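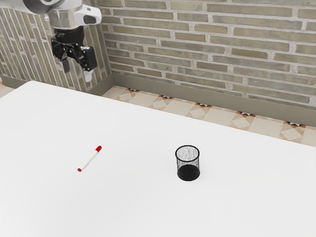 Part 3: Getting Memico on to your own computer

Right, if you've read the first two parts you'll know what Memico is (my little program for keeping a household recipe book, with a shopping list bolted on) and you'll have decided whether you want it on one machine or shared around the family. I'm going to assume one machine for now. Sharing comes in part 4, and it's much easier once you've got a few recipes in.

You'll need the installer from the Munura downloads page and a folder you can find again. I keep mine in Documents, in a folder called Kitchen – boring, but I've never lost it.

1. Close any older copy of Memico. Check down by the clock as well, as the old version likes to sit there after you've shut the window.

2. Run the installer and pick your language. English, Spanish and Portuguese are all complete now, thanks to Judite Correia, who did the whole Portuguese one in June and found a good many of my English spelling mistakes on the way!

3. When it asks where to keep your recipe book, choose your own folder. Don't accept the one it suggests if you're on a work computer, as those often get wiped when you log out.

Caution: don't put the recipe book on a memory stick and then pull the stick out with Memico still open. You'll get a half-saved file. I've managed to rescue a couple for people but it's a miserable job.

4. Choose your measures. You can have grams, ounces or cups, and you can change your mind later under Settings, Kitchen. Spoons stay as spoons whatever you pick.

5. Press Finish and let it build the index. On a fresh book it's over before you notice. If you're bringing in an old one it can take a while (mine has 2,168 recipes, most of them my mother-in-law's, and I go and put the kettle on).

Note: the free book holds 1,000 recipes. If you go over, nothing gets deleted, you just can't add any more until you switch on the large book in Settings. That's free too, it only makes the searching a bit slower on old laptops.

Bringing in recipes you already have

6. Open File, Bring in, and pick your list. Plain text works best. Leave an empty line between one recipe and the next, and put the title on a line by itself.

7. Do a small batch first. I'd say 100 at the very most, then look through them before you carry on. Candela Montes brought in her entire collection from Bedar in one go and every single title came out as "Ingredients" – the program had taken the wrong line, and she had to start again.

8. Check the fractions. Halves and quarters normally come through fine but thirds sometimes turn into a question mark. Fix it in one recipe, tick "Remember this", and it'll sort out the rest.

9. Save, then make a spare copy with File, Copy book. Put the date in the name.

If the shopping list comes up empty after all that, you've probably not set how many people you cook for. It starts at nought, which is daft and I'll change it in the next version. Go to Settings, Household, type in a number and press Refresh.

Last updated Jul 7, 2025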